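Good practice for checking wrist camera views before a recording session?

Asked in: Robots and automation > Rules and good practice

Hello all, and sorry in advance for the length. I help look after a two-armed tabletop setup at Pritalcombe, where we record short household jobs with cups, spoons, saucers and that sort of thing. We've been at it since June and have 569 recordings so far, which I'm rather proud of!

Our written rules came with the bench when we took it over from the Hutchins site. They say a wrist view must be "usable" before recording starts, and leave it at that. One person's usable is another person's bin, so we have cheerful arguments most Saturdays. The still I keep coming back to is this one, from a wrist camera:

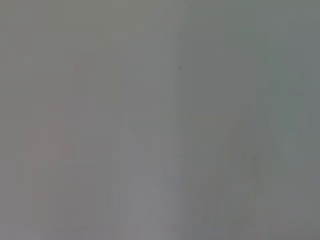

Wrist view, grey nearly all over, with one tiny dark speck a little above the middle.

I can't tell whether the speck is dust, a mark on a surface or something on the lens. My colleague would keep a recording with a view like this as long as the head camera is fine. I would stop and look at the lens first. Is there an accepted rule, or does everybody write their own?

The head camera has given us no trouble at all, and everything on the table comes out nice and clear in it:

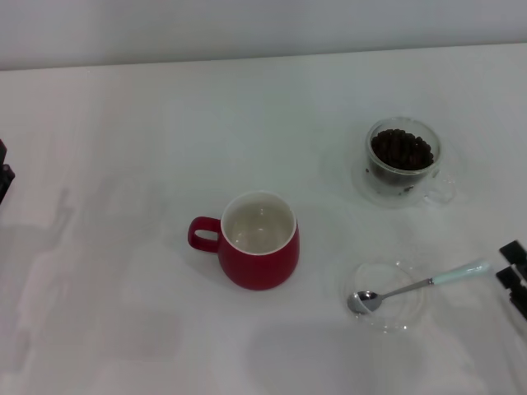
So the argument runs that one good view is enough for sorting the recordings afterwards, and I do see the sense in it, but our sheet asks for every view to pass and I don't like ticking a box I don't believe in. What do the rest of you do?

Answer 1 (accepted, 31 votes)

I don't know of one rule everybody follows, so I'd write your own and make it dull and specific. Ours at Pinero grew out of exactly this argument. Before each session we hold a printed card 40 cm from each wrist camera, and whoever is on the bench has to be able to read it. If they can't, we stop, make the arm safe, wipe the lens with a proper cloth and try again. Two failed tries and that arm is out for the day.

For recordings you already have, please don't delete them on the strength of one grey still. The camera may be very close to something at that moment, or badly out of focus, and a single still won't settle which. Look through the rest of the recording, then label each view separately: good, poor or unknown. Keep the label with the recording so the next person needn't guess what you meant. And do put the date of the last lens clean on the sheet, we forgot that for ages and regretted it.

Answer 2 (6 votes)

Agree with the card. We use Bimimus for our logs and it has a notes box per camera, quite handy.

Answer 3

just clean it every morning, never had a problem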